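Speaker notes – Shared rooms and how to keep them usable
Thursday session, after the coffee break

Opening (slow down, they will still be finding seats)

Good morning again, and thank you for coming back. I know the pastries in the lobby were putting up a fight. My name is Viera Zeman, and for the past few years I have looked after the big ground-floor workspace at Brenau, where several groups share one open room and, most days, stay on good terms. Min-kyu Gil was supposed to stand up here with me, but he is over at Ulbridge this week helping them move, so you get my half of the talk and my memory of his half.

I want to talk about floors, tabletops and cables. I realize that doesn't sound like much of a morning! But when people write to me about their own shared rooms, those are the things they write about, usually at great length and often late at night.

(Pause. Ask who shares a room with another group. Wait for hands, and give the back row time.)

The floor comes first

When we took over the space it was one large room with a concrete floor and no lines on it anywhere. Everybody settled where the outlets were. You can imagine how that went. By the end of the first month there was a single winding path from the entrance to the sink, and you had to turn sideways for part of it with your lunch in your hand.

Otis Brannigan was the one who brought in the tape. We had 900 square feet to divide up, and we had been arguing over a drawing for weeks, and Otis just got down on his knees one afternoon and started laying it out. We moved it twice after that. I would encourage you to do the same, because tape is cheap and comes up again, and you learn more from walking a room than from looking at a plan of it. Leave it down for a couple of weeks before you decide you hate it.

(Next slide. Let them look for a moment before talking.)

Have a look at the long dark lines running diagonally over the pale floor. People always ask me whether lines ought to follow the walls. I used to think so, and I was quite stubborn about it. These days I say look at where people walk when they're carrying something heavy, and start from there.

Then the cables. There are some trailing onto the floor by the black box behind the monitor, and I'd guess every one of you has a spot like that at home, never mind at work. Notice the gray tabletop too, and how the monitor is angled. An angled screen is a lovely thing for whoever is using it and it does eat up table, so when you measure for desks, please measure with the screen turned the way people really turn it. 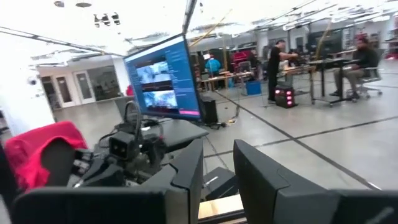 Tabletops and who clears them

We tried a rota. Zachary Campbell made a very handsome one, color coded, and it lasted until the first holiday. What has worked for us is smaller than that. Each table belongs to one group, the group's name is on a card, and whatever is on the table at the end of the week is that group's business. Loose things that turn up between tables go in the gray bin by the sink. After 8 days the bin is emptied into the storeroom, and you have to come and ask me for your things, which I try to make pleasant.

(If there's time, tell the story of the teapot. If not, skip to the glass.)

Glass rooms and doors

A word on glass, since Altard and Nordin both asked about it beforehand. I am fond of a glass-fronted room at the side of an open space. You can take a phone call in there and still see whether anyone needs you. Doors with a narrow glass panel are good as well – you see the person coming the other way with a tray. Keep the floor in front of both clear, and put that in writing on day one.

Closing

Éabha Corrigan has the handouts, up to 192 copies, so do take one for a colleague. The last page has our tape layout and the wording we use on the table cards. Borrow any of it you like.

Questions now. (Repeat each one into the microphone, the back row can't hear.)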